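Section 2: Setting Up Your Rodberg Counter Station

Welcome to the fun part! The panels are up, the rail is on, and now the station gets its baskets and its first load of fruit. Reginald Tran and I have put together a lot of these, and the patterned walls still make me happy every time.

Before you start

Wipe the wood surface with a soft, dry cloth and let your eyes enjoy that big lily print for a minute.
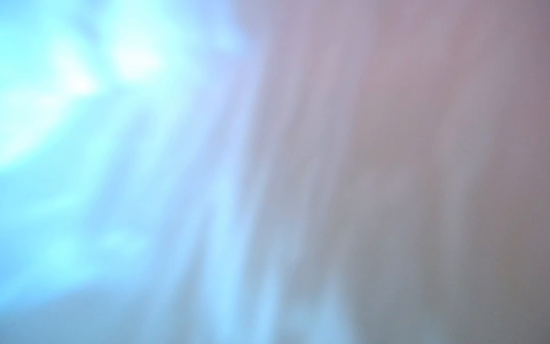 Keep your small screwdriver and its case nearby – you'll want both again in step 4.

Hanging the baskets

1. Hook the long wire mesh basket onto the back rail, near the center. Its dividers should stand upright.

2. Attach the small white wire basket to the left wall. It's perfect for garlic, twist ties or a packet of seeds.

3. Press down gently on each basket. Neither one should tip.

CAUTION: Never pull on a basket to move the station. Empty both and lift from the base (two people, please).

4. If the rail shifts at all, snug up its screws by hand. Don't use a power driver.

Unpacking the groceries

5. Set the teal plastic basket toward the back, where you can still reach into it easily.

6. Open your shopping bag wide on the wood and take things out one at a time. Bananas can go in first, laid along the bottom.
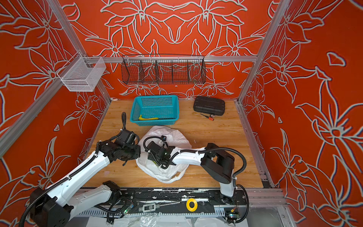

7. Fold the empty bag and put it away. Plastic bags are a hazard for small children and pets.

8. Add the rest of the fruit with the heavy, firm pieces low and anything that bruises on top.

NOTE: Mixed colors look wonderful against the orange-red walls. Try oranges and a lemon next to a dragon fruit – what a sight!

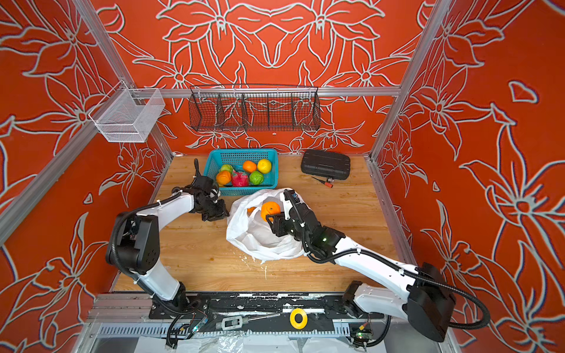
9. Check the basket every couple of days and turn the fruit so you catch soft spots early. Ripe bananas speed up their neighbors, so move them out if you want your apples to last.

Replacement hooks for both baskets are listed in Section 8 under part 1102.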